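Van Wijk trims the calendar, and I've got my spanners out anyway
May 6, 2020

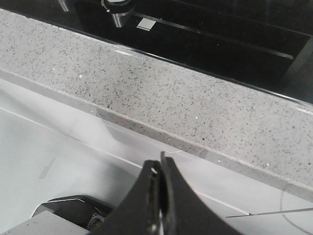 Well, we've finally got some news to chew on! The Van Wijk Sprint Series put out its new calendar last night, and after a spring with no racing at all I must have read the thing four times before my tea went cold. The short version is that the opening rounds have gone for good, the two-day meeting at Trarkari is still on, and the title will be settled there in November instead of at the usual end-of-season bash.

I rang Wiremu Ruddock, who looks after the series, and he was in better spirits than I expected. He told me they'd looked at cramming the lost rounds in midweek and dropped the idea pretty quickly. "Half our drivers have got jobs that start at seven," he said. "I'm not asking someone to tow home at two in the morning and then go and lay bricks." Fair enough, I say. I've done that tow and I didn't enjoy it even when we'd won.

The points carry on under the same system as last year, with one change that'll get people talking. Heat races now count towards the title, so a bad night in the main event won't sink you quite so badly. I like it. My driver, Jarrah Tautahi, does not like it one bit, and he sent me a very long message to say so (Jarrah is rubbish in heats, always has been, and he knows I'm going to print that).

For anyone who's forgotten how it ended last time, and I wouldn't blame you, Zakhar Pylypenko took the title in the Stoviritz car with 1,803 points. Isla Quinlan was second on 1,657, and she'd have been a good deal closer but for that broken rear axle when she was leading by half a straight. I still wince when I think of it. She's kept the same crew and the same car, and she's been out in the shed most evenings getting it ready. Pylypenko has a new engine builder and won't tell anyone who it is, so of course everybody's got a theory. Mine is wrong, apparently. I asked him and he just laughed down the phone.

The other name to watch is Ashton Lockyer, who's moving up from the juniors with backing from Wunivier. He'll carry number 116, the same as he's run since he first climbed into a kart, and he's got the job of learning a much heavier, much angrier car with hardly any practice time. I watched him test over the winter and he was quick straight away, then he backed it into the wall, then he was quick again. That's my kind of driver, although I expect his dad sees it differently!

Now, Trarkari. If you've never been, it's a proper clay oval with a wide, sweeping top end and a nasty little bump coming off turn two that catches somebody out every single night. The main event there goes up to 200 laps this year, split over the two evenings, and I can't remember us ever running anything that long. Tyres are going to be a headache. We'd normally get away with one right rear and a bit of luck, but over that distance you'll be watching people fall off a cliff with a handful of laps to go. Ruddock says there'll be a stop at the halfway point each night for fuel and a tyre change, and crews will be allowed to touch the wings but not the shocks. I've already had an argument with Jarrah over what counts as touching.

As for spectators, there's no decision yet. The series says it'll race without a crowd if it has to, and the bigger meetings will be shown online either way. I'd hate to see that main straight with no one leaning on the fence, and I'd miss the chips, but I'd still take it over another summer of repainting the trailer. Anyone who already has tickets for the cancelled rounds can move them to Trarkari or ask for the money back, and the form for that is on the series website now.

Entries open next week and the list closes at the end of the month. Ours is filled in and sitting on the kitchen table, waiting for Jarrah to calm down and sign it. I'll put the full entry list up as soon as Ruddock sends it over, and if any of you are short of a spare front wing, give me a shout, I've got two and only one of them is bent.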